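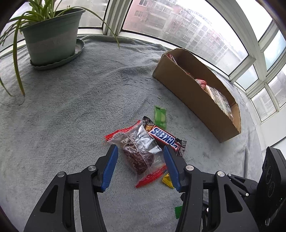 by Urs Strebel, last touched in March

Vevari skirmish logs, data card

Replay dumps from Vevari, the base building RTS. Mostly two player skirmish, small maps. Pulled from my own lobby plus whatever people sent me. Readme is short on purpose, ask if something is missing.

What's in it

532 matches total. 234 of those are on Zollent, the river map, so anything you compute over the whole set leans that way. Split by map first. The rest are on Trummer and Mimier, Trummer being the flat one with the ore in the middle.

One file per match, plain text, one event per line. Events are build start, build done, unit lost, unit killed, upgrade, resource tick, surrender. No chat. Chat was stripped before I packed anything and I don't keep the originals.

Columns

tick: game tick, starts at 0 when the loading screen drops
side: a or b, a is always the host
event: see list above
what: unit or building name, lower case, underscores
x, y: map position, empty for upgrades and resource ticks
bank: ore in the bank AFTER the event, not before

Bank was before in the first upload. If you have a copy with a column called bank_pre, throw it out and get the new one.

Naming

The patch renamed a few things halfway through. Mortar pit became siege pit, same building, same cost. I mapped the old name to the new one everywhere. Scout buggy and fast buggy are different units, please stop merging them. Fast buggy has the second gun and needs the tier 2 depot.

Walls are logged per segment. A long wall is a lot of lines. Gates count as wall untill they are opened the first time, then they get their own line as gate. Don't know why the game does this.

Known problems

Surrender is missing when somebody just closes the game. Those matches end on the last resource tick. Treat them as unfinished, or take the side with more buildings as winner if you really must. I didn't fill it in.

7 files on Mimier have a broken y column, all values negative. The fog bug from the old client. Flip the sign and they line up with the rest as far as I checked. File names are in broken_y.txt.

Repair isn't logged at all. So a turret that survives four attacks looks the same as one nobody shot at. This matters a lot if you look at static defense, and most people who wrote to me were looking at static defense.

Also: turret kills are credited to the depot when the turret is linked to one. Filter on what = depot and event = unit killed, you'll find them. A depot has no gun.

Skill levels

All over the place. Host side is often me and I play the same opening nearly every time (two ore rigs, wall the ford, siege pit early). So side a on Zollent is not a fair sample of anything but my habits. There is a column in matches.txt called host_is_me, yes or no. Use it.

No rank numbers. The ladder was reset and the old ranks don't compare to the new ones.

Loading

Tab separated, UTF-8, unix line ends. No header line in the match files, header is in columns.txt. Largest file is a very long Trummer game, opens fine in anything. matches.txt has one row per match with map, patch, length in ticks, winner if known.

Ticks to seconds: divide by 9. Was different in the beta but there are no beta games in here.

Use

Do what you like with it, keep my name in the readme. Don't put player names back in from the public ladder pages, people asked me to leave them out and I said yes.

To do

- fix broken_y properly
- seperate folder for the Trummer games with the old ore layout
- build order summary per match, half done, script is ugly
- gate lines, maybe

Sending replays: zip them, put the map name in the zip name, say which patch. Without the patch I can't map the unit names and it just sits in the folder.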